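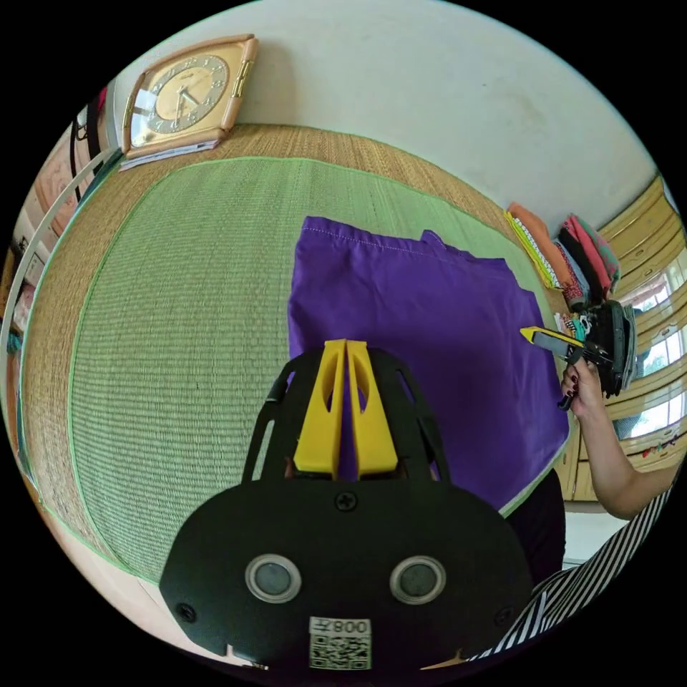

Tela morada con pespunte blanco en el borde superior, extendida sobre una estera tejida.

Informe de seguimiento, segundo periodo
Proyecto: Tintes vegetales y venta directa en los talleres de Wurau
Para: Fundación Useck, área de economía local
Redacta: Chiamaka Ajayi, coordinación técnica
Fecha: 19/06/2020

Punto de partida

El convenio preveía que, al cierre de este periodo, los talleres de Wurau tiñeran con plantas de la zona la mitad de lo que venden y que esas piezas se colocaran a un precio más alto que las de tinte sintético. La primera parte se ha cumplido a medias. De la segunda tengo bastantes dudas, y prefiero exponerlas ahora que encontrármelas en la evaluación final.

Participan 18 talleres. Cinco han dejado de enviar las hojas de producción desde marzo, aunque siguen figurando como activos en el cuadro que la fundación publica en su web. Pido que se corrija ese cuadro o que se añada una nota.

Producción

Los talleres declaran 746 piezas terminadas en el semestre, entre manteles, paños y bolsas. La cifra procede de sus propias hojas y solo he podido contrastarla en los talleres que visité en persona. En dos de ellos se habían anotado como terminadas piezas que seguían sin dobladillo. No creo que haya mala fe. La hoja que diseñamos en la oficina tiene una sola casilla para «hecho» y cada cual entiende lo que quiere.

El rendimiento de los baños de tinte es muy irregular. El amarillo sale bien casi siempre. Los rojos dependen del agua, y en los talleres de la parte alta, donde es más dura, tiran a marrón. El morado se obtiene con dos baños sucesivos y consume el doble de leña, detalle que no aparecía en el estudio previo de la consultora Sikora y que cambia las cuentas de manera notable. He solicitado a Sikora las hojas de cálculo originales en dos ocasiones. La respuesta fue un resumen en diapositivas.

Sobre la solidez del color, el informe anterior afirmaba que las piezas «resisten el lavado doméstico sin pérdida apreciable». No he encontrado en qué se basa esa frase. No hay ensayo de laboratorio ni registro de lavados, y las dos maestras tintoreras con las que hablé dijeron que los rojos claros pierden tono pronto. Mientras no se haga una prueba, convendría retirar la afirmación de las etiquetas.

Formación

Se impartieron cuatro de las seis sesiones previstas. Las de mordientes y preparación de la fibra tuvieron buena asistencia y se nota en el trabajo. La de fijación de precios fue floja: el material estaba pensado para tiendas de ciudad y se habló mucho de márgenes y poco de cómo cobrar a un intermediario que paga a sesenta días. Las dos sesiones restantes, sobre fotografía de producto y venta en línea, se aplazaron por las restricciones de movimiento. Se ha propuesto darlas por videollamada. Lo veo difícil, dado que en tres de los talleres la cobertura no alcanza ni para enviar un mensaje de voz.

Ventas

Todo el plan comercial descansa en Idetti, la plataforma con la que se firmó el acuerdo de distribución. En su momento se presentó como un canal con demanda asegurada. Los ingresos recibidos a través de ella suman 3.570 euros en el semestre, antes de descontar comisión y envíos. Idetti atribuye el resultado a la situación sanitaria. Puede ser, pero las ventas ya iban por debajo de lo previsto antes de marzo, y en las ferias locales de comienzos de año los mismos talleres vendieron bien sin plataforma alguna.

Tampoco está probado que el tinte vegetal justifique el sobreprecio. En la web de Idetti las piezas aparecen mezcladas con las de tinte sintético, sin distintivo, y ordenadas de más barata a más cara. Quien compra no tiene forma de saber qué está pagando. He pedido una sección aparte y me dicen que está «en la hoja de ruta».

Gasto

La partida de materiales está casi agotada por la leña y por la compra de alumbre, que subió de precio. La de viajes apenas se ha tocado. La de comunicación sigue intacta salvo por el vídeo de presentación, encargado antes de mi incorporación, cuya utilidad desconozco. Solicito autorización para pasar el remanente de viajes a materiales y para destinar una parte de comunicación a la prueba de lavado. Las facturas van en el anexo 2; falta la del transporte de ollas, que el proveedor ha prometido reenviar.

Lo que propongo para el próximo periodo

Rebajar el objetivo de tinte vegetal a un tercio de la producción y limitarlo a los colores que salen de forma estable.

Cambiar la hoja de producción para que distinga entre teñido, cosido y rematado.

Encargar la prueba de lavado antes de imprimir más etiquetas.

Revisar el contrato con Idetti, en especial la cláusula de exclusividad, que impide a los talleres vender las mismas piezas a las tiendas de la comarca.

Sé que la fundación tiene interés en ampliar el proyecto a un segundo municipio el año que viene. Con los datos disponibles no puedo recomendarlo. Los talleres trabajan bien y varias maestras quieren seguir, incluso sin subvención, pero todavía no sabemos si alguno gana más dinero que antes. Para averiguarlo hacen falta los libros de cuentas del año anterior, que solo conservan cuatro talleres. Los tendré copiados para la reunión de seguimiento.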